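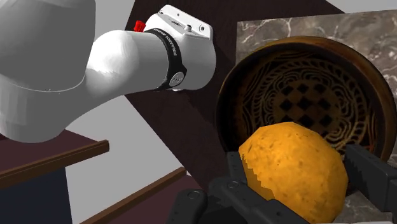

Skumura (orange)

The Skumura is a sweet orange grown mainly in the hill district of Kalthorpe. Mid to late season. Sold fresh, rarely juiced on a large scale. Also called Kalthorpe Late in older trade lists, though that name was used for at least one other orange and is best avoided.

Name

From the Skumura farm, where the parent tree stood. The spelling Scumura turns up on early crate labels and in a few nursery catalogs. Local growers mostly say "the Sku."

Origin

A chance seedling or a bud sport, depending on who is asked. The usual account goes back to Ikechukwu Nwosu, a nurseryman who took cuttings from a single tree at the edge of the farm and grafted them onto sour orange. He kept notes but the early ones are lost. What survives is a planting book listing 318 grafted trees, with rows and rootstocks, no parentage. Timothée Deschamps, who wrote the first full account of the cultivar, thought it was a sport of a common navel type. The seeds argue against this. Most fruit has a few, navels usually have none, and the navel itself is missing in nearly all Skumura fruit. Later writers lean toward seedling. Not settled.

Tree

Medium size, spreading, a bit untidy. Few thorns on mature wood, plenty on young shoots. Leaves broad, dark. Flowers in spring with a second, lighter bloom in some years; fruit from the second bloom is small and usually left for the birds. Bears heavily one year and lightly the next unless thinned. Limbs break under a full crop, so growers prop them.

Fruit

Round to slightly flattened. Rind medium thick, fairly easy to peel when ripe, harder if picked early. Oil glands are prominent. Flesh yellow-orange, 11 segments in the published description but this varies from fruit to fruit and shouldn't be used for identification. Flavor sweet with low acid late in the season, sharper before that. Holds on the tree well into May without much loss of quality, after which it gets dry at the stem end.

Rind color is not a good guide to ripeness. Warm nights can turn ripe fruit partly green again, a thing called regreening, common in late oranges generally. Tasting is the only reliable field test. Packers use a sugar reading.

Cultivation

Wants drained soil. Does poorly on heavy clay, where root rot gets in. Sour orange was the standard rootstock for years and has mostly been replaced on account of disease. Trifoliate hybrids do fine on the upper slopes. On limey ground they yellow, and growers there go back to mandarin stocks.

Water evenly. Dry spell then heavy irrigation gives split fruit, the main cause of loss in young blocks. Pruning is light: dead wood, crossing limbs, suckers below the graft. Frost damage shows as dry, white patches in the flesh days later, so fruit is held back after a cold night before it is graded.

Pests and diseases

Scale insects, leaf miner, thrips. Thrips scar the rind in rings near the stem, cosmetic only, but it knocks fruit down a grade. Brown rot on low hanging fruit after rain. Skirting the trees helps alot. Melanose in neglected orchards with a lot of dead twigs.

Harvest and storage

Clipped, not pulled. Pulling tears the button and mold starts there. Washed, brushed, waxed for shipping; fruit for local sale often goes unwaxed. In cool storage it keeps for weeks. At home, a bowl on the counter is fine for several days, the refrigerator for longer. Plastic bags trap moisture and should be opened. One moldy fruit spoils the ones touching it, so take it out early and wipe the bowl.
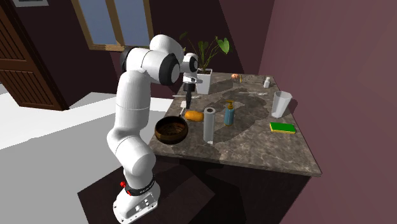
Uses in cooking

Mostly eaten out of hand. The low acid makes for flat marmalade, so cooks add lemon or mix in sour oranges. Zest is strong and goes into cakes and a boiled candy sold in Danladi, the market town below the orchards. Juice turns slightly bitter if left standing, drink it fresh. Peel is dried for tea.

Trade

Two packing houses handle nearly all of the crop. The larger one, Driltonen, ships under its own label. The other sells through the Danladi market and roadside stands. A proposal to register the name for Kalthorpe fruit only was published March 8, 2020 and drew objections from growers outside the district, who have planted the cultivar for a long time. They wanted the name left open.

Selections

Skumura Early: ripens sooner, thinner rind, poor keeper. Mostly topworked to other things now.
Nwosu 16: named for its row number in the planting book. Fewer seeds, smoother rind. Most new plantings are this one.
Blush Skumura: pinkish flesh in cool years, ordinary in warm ones. Garden tree.

See also

Sweet orange
Bud sport
Regreening
Citrus rootstocks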